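Home Tips: Keeping a Petition Going from Your Own Kitchen

When we started collecting names against the closing of the Borbridge police counter, I had no idea how much of politics is paper. Paper on the worktop, paper in the bread bin (truly), paper under the cat. A few of you wrote in after the May newsletter to ask how we kept on top of it all, so I've put down what worked in our house, and one or two things that didn't.

Sheets first. Print your petition with the full wording at the top of every page, even if it eats up space, as a signature on a page without the wording may well be thrown out. Check your own council's rules before you print anything. Ours wanted a name, a full address with postcode and a signature, and they needed 2000 valid ones before they would put it down for a full debate. I'd already run off a first batch with no postcode column, and those went for shopping lists. We're still using them up.

Clipboards are dear if you buy a lot at once. A stiff cereal box cut to size with a bulldog clip does just as well, and if you cover the front with clear sticky plastic it'll stand up to a drizzly Thursday outside the library. Tie the pen on with a good length of kitchen string, long enough for left-handers to reach comfortably. Black ballpoint, please! Gel pens run the minute it spits, and then you're squinting at somebody's house number over your tea.

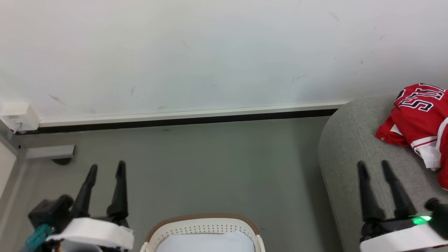 White wall, long skirting and the grey sofa.

For sorting, I use a concertina file, one pocket to a street, with Tapsell Road getting two because it goes on for ever. Number each sheet in the top corner as it comes through the door and write the number in a notebook along with who brought it back. It sounds fussy and it takes no time at all. When Hằng Lục rang to say she'd handed in the top end of Tapsell Road and I couldn't find it, the notebook showed I had never logged it, and there it was in my coat.

Keep people's addresses out of sight. They've given them to you for one purpose, so shut the file away when you've got company, don't photograph the sheets to show how well you're doing, and shred them when the whole business is over if the council hasn't kept them.

Leaflets are the other great heap. We folded 900 in one weekend, and my thumbs knew about it. Use the back of a wooden spoon to press the crease, folding five or six together, and stack them crease-to-crease in a shoebox so they don't spring open. A spatula is very good for pushing them through those fierce brush letterboxes, by the way, and saves your knuckles.

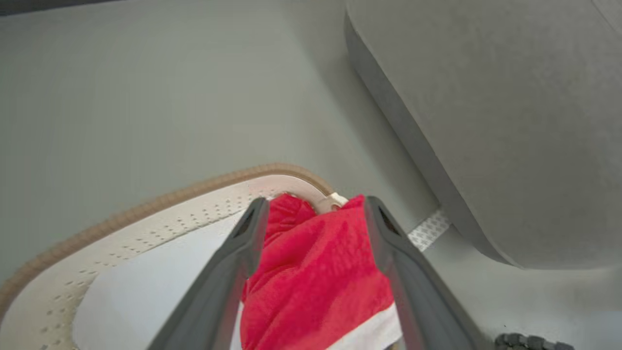

Nele Diekmann wrote in to say she'd go further on the leaflets: "Fold them the other way out, so the date of the meeting is the first thing on the mat. We had ours tucked inside and half the street missed it. And do put the printer's name and address on if there's an election coming, the rules get stricter."

She's quite right about the date, and I've changed ours.

Lastly, checking. Do it in the morning with a ruler under each line, and have a second person read the postcodes back to you. We ended up with 2208 signatures and struck out 74 of them, mostly people who had signed twice and a handful from outside the district, so we still got our debate. Take a photocopy of the covering letter when you hand everything in, and ask for a receipt at the desk.

Next month, letters to the councillor, and how to get yours down to one side of A4.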